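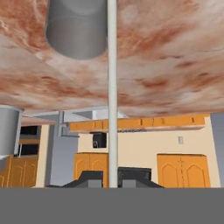 Do I need the finished arm before I can use the controller software?

The software runs against the simulated arm on its own. Most builders start there and switch the output to the hardware driver once the joints are wired and homed.

Trasa Arm Kit with Mistska Kitchen Scene
Sold by Raudsepp. Part no. TR-540

Trasa is a self-assembly arm kit for a home bench or a shared workshop. The mechanical parts arrive machined and drilled. Assembly takes hex keys, a torque driver and a soldering iron for the connector pigtails. No lathe or mill work is required.

The kit ships with a license for Mistska, a simulated kitchen with a marble-topped island, a sink, bar stools and cabinets. The arm model in the scene uses the same joint limits file as the controller. A motion that exceeds a limit in simulation is rejected by the hardware driver with the same error code.

Mistska loads with the arm parked. Select a grasp routine from the task menu, set the approach height, and step through it at reduced speed before running it at full rate. The drinking glass is the usual first target. Its outline is simple, and the gripper has to come down over the top without touching the rim.
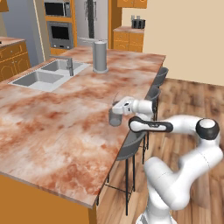 Approach height and finger opening are stored per object, so a value tuned for one item does not carry over to the next. Copy the object entry before editing it. The default entries are read-only.

Specifications
Axes: 6
Supply: 24 V DC, not included
Forearm link length: 237 mm
Gripper: two-finger parallel
Controller connection: USB or Ethernet
Software: Linux only

In the box
Link and joint parts, bagged by joint
Gripper and flange
Controller board with emergency stop lead
Cable set
Printed assembly guide
Mistska license card

Bench requirements
The base plate bolts through the bench top. Clamps are not an accepted mounting. Keep the full reach of the arm clear of walls and shelving, and mount the stop button outside that reach. In a shared workshop, fit the key switch (sold separately) so the arm cannot be powered by the next person at the bench. 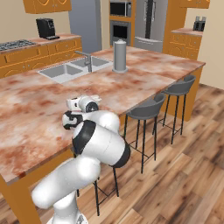 Trasa arm over the island counter, Mistska scene.

Build notes
Baptiste Rey's build log from the Tustari workshop covers joint assembly, cable routing and homing, and is linked from the downloads tab. His log uses the August revision of the guide. In later copies the wrist cable is routed before the flange is fitted, and steps are renumbered from that point on.

Spare finger pads and joint seals are listed under Trasa parts.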